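Print this post
E-mail this post

Reading the Udolum transit agreement

I spent most of last week reading the transit agreement between Udolum and its northern neighbor. It's 217 pages with the annexes, and I don't recommend it as bedtime reading. I used to work on trade paperwork for a living, so I have more patience for this kind of thing than most people. I wanted to see what had been agreed, because the newspaper stories about it didn't match each other.

One paper called it a security pact. Another said the port at Fomitz had been handed over to foreigners. A third, which I usually trust, said it was a customs deal with a few extras. The third was closest, though the extras are more important than the story let on.

The main part is simple. Trucks carrying goods from the north to Fomitz will be sealed at the Görtz crossing and will not be opened again until they reach the port. At the moment they can be stopped and searched at any of the district lines, and drivers complain that they pay a fee at each one, with or without a receipt. Under the agreement there is one fee, paid at Görtz, and the money is split between the two governments under a formula in Annex C. I read the formula three times. I think the split changes depending on the weight of the cargo, but the English text and the summary the ministry put out use different words for weight, and I can't tell which one counts.

The agreement allows for up to 600 sealed trucks a day in the first year and 900 after that. When I crossed at Görtz a few years ago there were two lanes, one of them closed, and a line of trucks that went back past the gas station. I sat there from six in the morning until the middle of the afternoon. I don't know what has been built since then. The text says the northern side will pay for "necessary works" but doesn't list them, and there is no date for when they have to be finished.

Article 14 is the one that caused the trouble in parliament. It lets the northern side post its own customs officers inside the port at Fomitz. They can check seals and look at documents. They can't carry weapons, and they can't detain anyone. The number is capped at 200, which seems like a lot of people to look at seals. The opposition said this was the start of a foreign base. I don't see that in the text. Joint customs posts are common enough around the world, and most of them are very dull places where people drink coffee and stamp things.

What I would worry about is Article 15, which got almost no attention. It says that officers posted under Article 14 are immune from local courts for anything done "in connection with" their duties. The older agreements I have on my shelf say "in the performance of" their duties. The new wording is wider. If an officer drives home from his shift and hits someone on a bicycle, is that in connection with his duties? I could argue it either way, and so could any lawyer he hired.

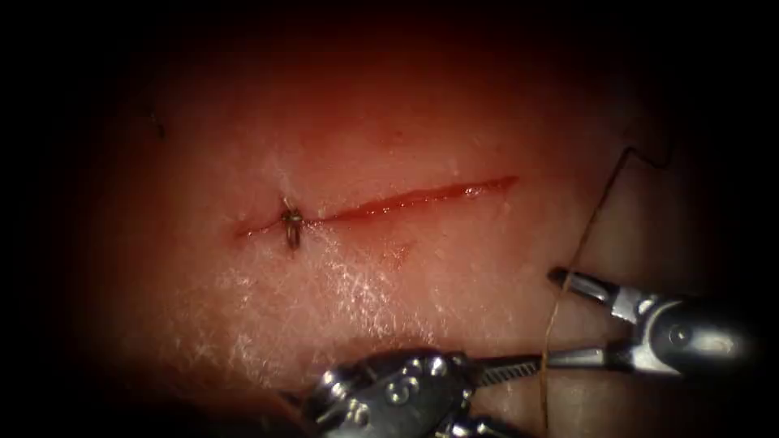

There is a dispute panel, but only governments can bring a case to it. A shipping company or a private person in Fomitz would have to ask the foreign ministry to act for them. That's normal in treaties of this kind. It's also slow, and the ministry is free to say no.

I went to a public meeting about the agreement on Friday evening at the library in Irbridge. We have quite a few families here with relatives on the coast near Fomitz, and the room was nearly full. A retired consular officer gave a short talk and then took questions. He was careful and a bit dry. His view was that the north needs a port more than Udolum needs the fees, and that Udolum could have gotten better terms if it had waited until after the winter. He thought the government signed when it did because it wanted something to show before the budget vote.

The questions were mostly practical. A woman asked if the sealed trucks would use the coast road or the new bypass, because her mother lives on the coast road and can't sleep as it is. He didn't know. I had the annexes with me, so I looked, and the map in Annex A shows the bypass as a dotted line marked "planned." Until it's open, I assume the trucks go past her mother's house.

A man near the back asked if this meant Udolum was choosing sides. The speaker said small countries with a useful coastline get asked that every ten years or so, and usually try not to answer. He pointed out that Udolum still has its fishing treaty with the southern states and renewed it this spring without any fuss. I had forgotten about that. The fishing treaty has a review clause that lets either side reopen it if the other signs a new agreement affecting port access, so it may come up again sooner than he thinks.

I walked home wondering about the end date. The transit agreement runs for 25 years and renews on its own unless one side gives notice two years ahead. The earlier one, for the rail line, ran for five. I couldn't find anyone who had explained the jump, and the speaker didn't bring it up. I should have asked him.

The agreement still has to go through a second reading, and the text can be changed until then, at least in theory. I've written to the ministry's press office to ask which language version of Annex C is binding. They have sent me an automatic reply saying my message is important. If I get a real one I'll add it at the bottom of this post.

Print this post
E-mail this post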